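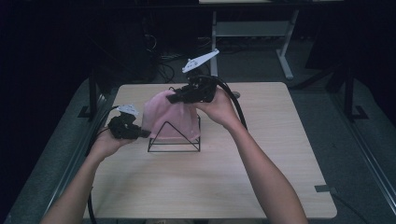
Kuvard Textile Care, evening course, Skurnport
Session 8: Light knits, hanging, draping, folding
Notes typed up 29/04/2020, from the board plus what I said out loud

Read before you come. Bring one light knit of your own, clean, nothing precious. Also a towel, a tape measure, pins if you have them (rustproof). Pencil for the record sheet, pens leak.

Left over from last time

Several of you asked about the shrinkage sheet. Fill in the width at the hem, width under the arm, length from shoulder to hem, sleeve from seam to cuff edge. Same four every time. Measure flat, not hanging. A hanging sleeve is a longer sleeve, you will fool yourself. If the two sleeves differ write both down, don't average.

And write the fiber down! Copied from the label, full wording. "Soft wool sort of thing" is not a fiber.

1. What counts as a light knit

For this session: anything under 300 grams for an adult sweater, or 200 for a child's. Weigh it dry on the kitchen scale, folded once, on a plate, zero the plate first. Heavier than that goes in Session 11, where we do coats, cable sweaters and anything lined.

Mostly we mean
- fine stockinette, machine made, small even stitches
- thin rib
- open or lacy knits, loosely spun
- anything you can see your hand through when it's stretched a little

Stockinette: V's on the front, bumps on the back. Curls at a cut or unfinished edge, which is why there's nearly always a rib at hem and cuff. Look at the V's before you do anything. Straight columns = fabric is relaxed. Columns leaning off to one side = it's been twisted, or it was knitted that way (cheap single yarn does this) and you won't get it out by pulling.

Pale colors. Pinks, creams, pale gray. They show every mark off your hands and every mark off the rack. Wash your hands, dry them properly, rings off. Check the tabletop with a white cloth first. Not kidding about this one, we lost a cream cardigan to a smear of bike oil in the fall group.

2. Picking it up

Most of the damage I see is from picking up. People grab the nearest bit, which is a cuff or a neckline, and the whole weight of the thing goes through three or four stitches.

Dry garment: two hands, one under. The lower hand carries, the upper one only steers. Take up a fold of cloth, never a single layer between fingertip and nail.

Wet garment: both hands under, scooped, like lifting dough. Wet wool can weigh a lot more than it did dry and the stitches give. Never by the shoulders out of the basin. Get the towel under it first if there's room.

Corners and peaks. When you have cloth sitting over a support and need to shift it, lift one corner just clear, move it, let it down. Then the next corner. Dragging cloth across wire catches loops, and a pulled loop in fine stockinette leaves a line right across the row.

3. Draping over a wire form

We use the small black wire forms. Check every one with a cotton ball before use: rub it along the wire, anywhere it leaves fluff there's a burr. Tape it or put it in the reject box, don't just put it back on the shelf for the next person.

Steps
a. Form in the middle of the table, not at the edge.
b. Cloth loosely folded beside it, right side up.
c. Lay it across the top, middle first.
d. Let the sides fall by themselves. Wait a moment.
e. Look for the peak. There will be one, the cloth makes a tent over the highest bit of wire. The peak takes all the weight.
f. Lift at the peak, ease a little slack up from the lower side, set it down again.
g. Look from the other side of the table too.

Folds and creases. Soft ones that run down from the peak are fine, they're just the cloth hanging. Sharp ones across need smoothing with the flat of the hand while it's still draped. If you can see light through the cloth you can also see where it's doubled up underneath, handy, it reads darker there.

Leave it on the form for checking and light airing only. Not overnight. Not wet. I have said this every session and somebody always leaves one overnight and then there's a bump in the shoulder.

4. The hang test

Quick way to see what a knit does under its own weight. Dry garments only.

Hold or clip it from the top through a good fold, so the lower end hangs free and clear of the table. A cuff that's resting on the tabletop tells you nothing, the table is holding it up. Just off the surface is plenty. Then
- leave it alone until it stops turning
- look at the rib: does it sit closed, or is it fluting out like a lettuce leaf
- look at the ribs themselves, should run straight down to the edge
- look above the rib for a diagonal fold. One soft one is normal, fabric turning in on itself. Several, or one that comes back after you've smoothed it, points to a twisted seam
- measure, write it down, lay it flat, measure again in ten minutes

The one in the photo is pale pink, stockinette with a ribbed end, and it's hanging nicely clear. See how the pink goes warmer where it creases. Don't take that for a stain. With powdery colors always open the crease out flat and look again before you start dabbing at it with anything.

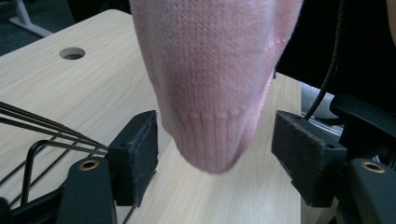 5. Ribs and cuffs

Rib is the spring in the garment. Once it's gone it's mostly gone, though you can get some back in wool and a bit less in cotton. Acrylic forget it, once it's been ironed flat it stays flat.

To bring back a tired cuff (wool):
- cool water, just the cuff, let the water go right in
- press out in towel, no wringing
- pinch the ribs together lengthways with your fingers, work all the way around
- lay flat, cuff closed up narrower than you want it
- leave it to dry fully, don't try it on halfway

Steam is OK for wool held well above the surface. Iron never touches. For the rib don't put weight on it at all, no pressing cloth, nothing.

Cuffs that got pushed up the arm for years have a stretched ring above the rib as well as in it. Treat both. Most people only do the rib and wonder why it still looks baggy.

6. Washing, short version

Full notes were in Session 3, this is just the reminder.

Cool water, basin. Put the wash in first and swish, then the garment. We have the Kneževič wool wash in the cupboard, follow the bottle, don't add extra "for luck". Push down, let it come up. Ten minutes. No rubbing, even on a mark. Rinse at the same temperature you washed, a sudden change is what felts it. If you're using the Pokance sample squares for practice, do those on their own, the dark ones bleed.

Roll in towel. Kneel on the towel if you like. Unroll, move to a dry towel, shape.

7. Shaping flat

Sleeves a little away from the body so air gets at the underarm. Side seams straight. Neckline pushed in, not pulled out. Use your numbers off the record sheet, that's what they are for! Pat, don't stretch. If it's come out short, wet it again and start over, you can't force it dry.

Out of the sun, off the radiator. Turn once when the top feels dry. Change the towel when you turn.

8. Folding and putting away

Light knits get folded. Not hung, not on padded hangers either, not even "only for the week."

Face down. Sleeves across the back, one over the other, cuffs not folded under. Bring each side in a third. Then from the hem up, once, or twice if the shelf is shallow. Keep the fold off the rib if you can. Heaviest at the bottom of the pile, palest in the middle where it gets least dust and least light.

Tissue in the fold for anything translucent or very pale. Plain white, acid free. Colored tissue transfers, yes even when dry, over a summer it will.

Refold along diffrent lines when you take the pile down in June. Same crease for two years and it wears through, seen it plenty.

Things people get wrong (from the last two groups' sheets)

Measuring sleeve from the neck and not from the seam.
Hang test on a damp sweater. Then they panic about the length.
Clip on the rib. Clip goes on a fold of the plain knit, higher up.
Calling every crease a twist. Smooth it first.
Writing "ok" in every box. OK what? Put a number or a word.
Not rubbing down the form. See 3.

For your record sheet this week

Garment, color, fiber off the label, weight dry.
The four measurments, flat.
Hang test: length hanging, length flat after ten minutes, the difference.
Rib: closed, slightly open, fluted.
Any leaning columns, which way.
One thing you'd do differently.

One sheet per garment. Name top right. Leave them in the tray by the door on the way out, and take your towel home please, there's a heap of them under the sink again.

Next session: moths, mending small holes, pulled loops. Bring a blunt needle and some yarn close to your color, doesn't have to match.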